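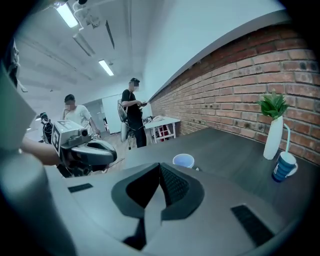

Page 2 of 3

Lighting a long back room with a white ceiling and a brick wall

Posted in Workshops, Offices and Spare Rooms

Hello everyone, and thank you in advance for reading all of this, I know I go on. We moved into our room at the back of the old Ashworth building in May and I have been meaning to write ever since. It's a lovely room in most ways. The floor is light wood, the ceiling is white, and there's a brick wall that everybody who visits wants to stand next to. At the far side a white doorway opens onto another space, and that helps it feel bigger than the 444 square feet on the lease.

My trouble is the lights. We have fluorescents overhead, and one of the panels looks a good deal dimmer to me than the bright one near it. By four in the afternoon I've got a headache and I catch myself squinting at anything small on the table. The brick wall side seems gloomier to me too. There's a little white table over there with thin legs, and it has turned into the place where small items and cables go to live, so half the time I'm picking through them with the flashlight on my phone.

I got a quote of $865 to have everything overhead replaced with LED panels. Before I spend that, is there something simpler? Would moving the furniture help? I have one of those office chairs with a light gray mesh back beside the little table, and I could easily make that my reading corner if the light were better. I'm not allowed to paint the brick (I asked, and got a very firm letter back).

Posted by filico_backroom

Hi and welcome! I had nearly the same thing in a room I rented for years, and I'd hold off on that $865 for now.

Start with the dim panel. Two questions: how old are the tubes, and when was the cover last taken down and washed? Tubes lose brightness slowly enough that you stop noticing, and then one gets replaced and makes its neighbor look terrible. If yours has a plastic cover it may well be yellowed or full of dust and little flies, mine was, it was quite disgusting! Turn the power off, let it cool, take the cover down and wash it in the tub with dish soap. Let it dry completely before it goes back. If it's still dim after that, have the tubes changed as a set and ask for the same color on all of them. The number is printed at the end of the tube. Mixed colors bothered my eyes more than low light ever did.

If the panel flickers or buzzes, or the ends of the tubes have gone black even with new ones in, it could be the ballast, and I'd call the landlord. Check your lease too. Mine said overhead fixtures were the owner's job and I had paid for tubes for two winters before I read it.

For the brick wall, get a floor lamp and point it up. Brick soaks up light like you wouldn't believe, but a white ceiling is wonderful for bouncing it back down, so you may as well use what you have. I bought a tall one from the Stuvisness range with a heavy base and it's still going. Put it behind the mesh chair, a little to one side, and you'll have your reading corner by suppertime.

And the cables, bless you. A shallow tray on the table and a few hook-and-loop ties. Coil each one, tie it, and put a scrap of masking tape on it saying what it belongs to. I do mine with the radio on and it's rather pleasant.

Posted by Dariusz Kołodziej

just get the LEDs. you'll do it eventually anyway

Posted by zork_tom

I'd agree with most of what Dariusz wrote, but please ask whoever gave you the quote whether LED tubes could go in the fixtures you already have. Some types fit straight in and some need the wiring changed, so it's one for an electrician. When we did our sewing room we kept the old housings and it came in well under the first price.

Also, a white board or even a big sheet of foam board leaned against the brick behind the small table makes a surprising difference, and your landlord can't object to it. Mine came out of a Zorkdale packing crate. Keep the lamp cord along the wall so it doesn't cross the walkway to the other room.

Do come back and tell us how the dim panel looks once it's been washed.

Posted by marnie_in_the_attic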